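Toy Sorting With Three Boxes and One Tray — a Quick How-To

Posted 25 November 2019 by Halyna Pavliuk

Quick one today. Had a pile of small toys nobody was playing with because they couldn't find anything in it. Dog balls, baby stuff, a car or two, bits of pretend food. All in one heap. So now we run it as a sorting game and the heap gets smaller by itself. Well, almost.

What you need

One shallow tray or bin, rectangular, low sides. Low matters. Deep bins turn into digging.
Three cube boxes, three different colors, a round hole in each.
A table with space for both side by side.
Small toys. Whatever's in the house.

Mine are cardboard, in yellow, blue and pink. You can make your own from shipping boxes and leftover paint, or buy a set. I got a Tarkska set first, then found the Plundar one was cheaper. Either works. Skip the ones with tiny square holes, you'll only get blocks through those.

Setting up

Boxes first. Stand them in a row, touching, holes where a kid can get at them. Pick an order and keep it. Ours goes yellow, blue, pink, every time, and now I can say "blue" from the next room and it gets done.

Tray goes right next to the boxes, long side against them if the table allows. No gap. A gap is where balls escape.

Then tip the toys in and spread them with your hand so it's one messy layer, maybe two in the middle. Don't arrange anything. Finding things is half of it.
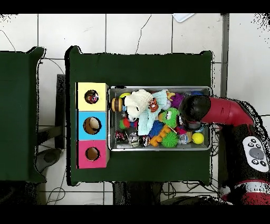
Next, pick your three groups. Start easy. For little kids I'd do:

Yellow box — balls, smooth ones only
Blue box — anything spiky
Pink box — pretend food and vehicles

Cloth things stay in the tray to the end. A knitted piece draped over the middle hides whatever is under it and they love pulling it back. Use a washcloth or an odd mitten if you've got nothing knitted.

Before you start, test the holes. Take the biggest toy you plan to sort and try it. If it sticks, either cut the hole wider (box cutter, your job, not theirs) or put that toy in a "too big" spot on the table. Do not let anyone ram it. Cardboard tears from the hole outward and then the box is done for. A strip of tape round the inside edge helps a lot. I used Wornex tape, clear, 78 cents at the closeout store.

How a round goes

1. Call a box color.
2. Kid finds one toy for that box and posts it through the hole.
3. Call the next color.
4. Keep going til the tray is down to cloth and leftovers.
5. Leftovers get talked about. Is a fox a vehicle? No. So where does it go? Let them decide, then stick with it for that round.

One toy at a time. Handfuls jam.

Nine minutes is about the limit for my youngest. Older one will go twice that if I'm timing her. 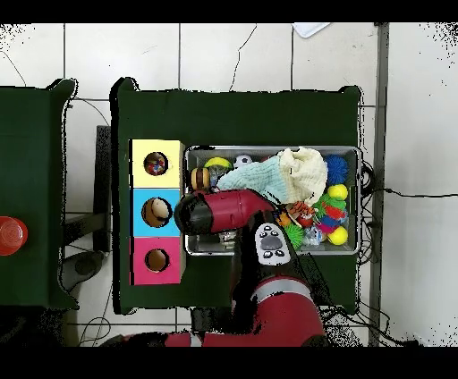

Making it harder

Once they've got it cold, swap the rule and not the toys. By color: warm colors yellow, cool colors blue, everything mixed goes pink. By feel, eyes shut — spiky, smooth, soft. Feel is the best one by a mile. Spiky balls against a soccer ball against tennis-type fuzz, they get giggly and forget they're tidying up.

Or by sport. Or by "things that roll." Banana toys cause arguments under that rule, fair warning.

For two kids: one calls, one posts, swap when a box gets full. For three kids, make a fourth box or have a fight.

Small parts warning. Anything with little pieces, crinkly wrap, hard clear plastic bits — take it out if there's a baby anywhere near. I go through the tray with my hand first, quick sweep. Same for anything with a battery door.

Putting it away

Everything back in the tray, cloths on top, done. Boxes stack on a shelf. If the tray's metal put a dish towel under it, the noise on a hard table is somthing else. Wipe the plastic toys with a damp cloth every couple of weeks. Rope and knit toys go in the wash in a mesh bag, cold, and air dry. Spiky ones need an old toothbrush, the crud gets down between the points.

Swap out a few toys every month or they stop looking. I keep the spares in a shoebox and do a big change over in January when the holiday stuff has landed.

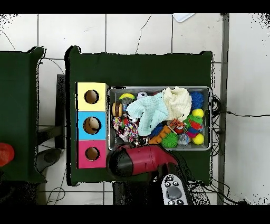

Ustyna Didenko: We did the eyes-shut version with a pillowcase over the tray and it was a hit, but the rope toy got called soft, spiky AND smooth by three different kids. Ended up giving it its own box. Also, do you glue your boxes together? Ours slide apart every time somebody posts with any force.

Halyna Pavliuk: No glue, just a loop of tape between each pair, on the side facing down. Peels off when you want to shuffle the order.

Evander Rankin: Dried beans in a sock, one in the bottom of each box. Stops the sliding and it's quieter when stuff drops in.

Halyna Pavliuk: Oh thats good. Stealing it. Tie the sock tight tho.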